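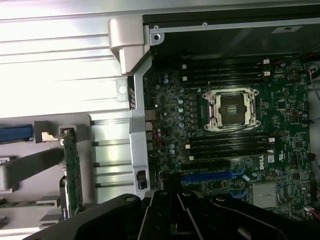 A two-fingered gripper over an opened Dell computer, with the processor socket and all the memory slots empty.

Robot repair code asks firms to mark their own homework

A new code of practice for robots that take apart old computers was published in August, and the firms it covers seem very pleased with it. That may be because they wrote most of it.

The Gurnent code runs to 100 clauses. It covers how hard a gripper may press on a circuit board, when a person must check the work, and what records a workshop should keep if something gets bent or snapped. Signing up is free and leaving is easy. There are no inspections.

Trurkell, which strips office machines for parts at its site in Osine, was the first to sign. The company says its robots handled 3,419 computers during a trial of the draft rules, and that 373 were passed to a member of staff to finish by hand. It counts this as the system working as it should. It would not say how many of those 373 had been damaged by the time a person got to them, or how many boards from the rest were later sent back by buyers.

Latifa Slaoui, who spent years on the benches at a rival repair firm and now advises workshops on safety, has read the whole thing twice and is not much impressed.

"There's a very good page on processor sockets," she said. "The pins are tiny, you can ruin a board with one careless touch, and they've written that down properly with a clear limit on force. Then you get to the part about people and it's all 'should' and 'where practical'. A board gets firmer protection than the person reaching in beside the arm."

She points to clause 41, which says the arm "should normally" be stopped before anyone puts a hand inside the case. An earlier draft said "must". The published version does not say why the word was changed, and Gurnent's reply to our question was that the wording "reflects the range of ways members work".

Damage records are another sore point. Workshops have to log every fault, but they keep the log themselves and decide what counts as one. A scratched cover and a cracked memory slot can go down under the same heading. Members send in a yearly total, and Gurnent will publish one figure for all of them together, so a buyer will have no way of telling a careful workshop from a clumsy one.

Ragab, a smaller outfit that clears computers from schools, has not signed. It put in a written response asking for surprise visits and a public list of members who fall short. Neither idea made the final text.

Gurnent says the code will be looked at again once members have sent in their first totals. It has not set a date.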